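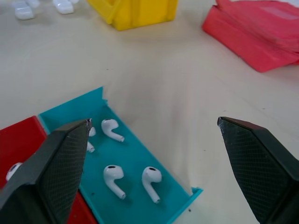
Earbuds in the teal tray, seen between the gripper fingers

Helstead Robotics Club: autumn term report
To: Femke Mulder, Zandance Fund
From: Iulian Grecu, club leader
17 Dec 2025

Hello Femke,

You asked for something short and readable this time, so I've left the spreadsheet to Ingvar (he'll send it separately, with the receipts) and I'm just going to tell you how the term went.

The big news is that the arm works! When I wrote in September it was still in its box and we were arguing over which bench to bolt it to. It went on the one by the window in the end, which I regret every sunny afternoon, but the bolts are in now and I'm not drilling another set of holes. Your grant paid for the arm, the gripper and the wrist camera, plus the textured pads on the inside of the fingers. Those pads have been worth every penny. With the smooth ones we started on, anything glossy shot out sideways and we spent half of each session on our hands and knees looking under the radiators.

The task this term has been sorting earbuds between trays. The students picked it themselves. I'd suggested wooden blocks and was told, quite firmly, that blocks were for babies. Earbuds are a proper nuisance for a gripper: round at one end, skinny at the other, shiny all over, and they never lie the same way twice. The one on its side and the one standing on its head need completely different approaches, and the students have had to think hard about which bit to grab. Stem or head? We had a whole evening on that. Stem won, but only just, and Genji Okabe is still holding out for heads.

We teach the arm by driving it. One student steers, the arm follows, and the camera and joint positions are saved as a single run. By the last session we had 176 good runs, which is more than I'd promised you in the plan. A run only goes in the good pile if a second student watches it back and agrees with the driver. I was expecting rows about this and there have been a few, mostly over runs where the earbud got there in the end after a lot of dithering. We've decided dithering is allowed and dropping is not.

How well does it do on its own? Better than I'd feared, worse than the students tell their parents. In our last proper test we gave it 30 tries and it managed almost half. The misses nearly all happen close to a tray wall. The fingers are thick, chunky things, and when an earbud is tucked up against the side there just isn't room to get one down behind it. The other trouble is that a finger can hide an earbud from the camera just when you want to see it. Teodor Lazăr wants to tackle this by adding a second camera on a stand, looking in from the side. He has already drawn the bracket and I think he's right.

Things that didn't go to plan: we lost 3 sessions to the heating at Wominthorpe Hall, and the first lot of trays we printed had walls so high that nothing could be picked out of them at all. The new ones are much shallower. I also badly underestimated how long it takes to get a new starter comfortable at the controls. I'd allowed a single session and it's more like two, and for the quieter ones three, as they tend to hand over the controls to whoever's nearest unless you keep an eye on it. Next term I'm going to put names on a rota.

For spring, we're entering the Bălan Cup, the schools' pick-and-place contest. Entries go in as teams of 5 and we've got enough keen students for one full team with a couple in reserve. The rules let you bring your own objects for the first round, so it'll be earbuds again, and the second round is a surprise box, which the students are thrilled about and I am less so.

There's a bit of money left under "materials". Would you be happy for us to move it across to pay for Teodor's second camera? It wouldn't change the total. A quick yes by email would do, and then I can order it before we start back.

Do come and see it if you're over this way. They'll make you have a go at driving, so wear something with sleeves you can push up.

All the best, and thank you again,
Iulian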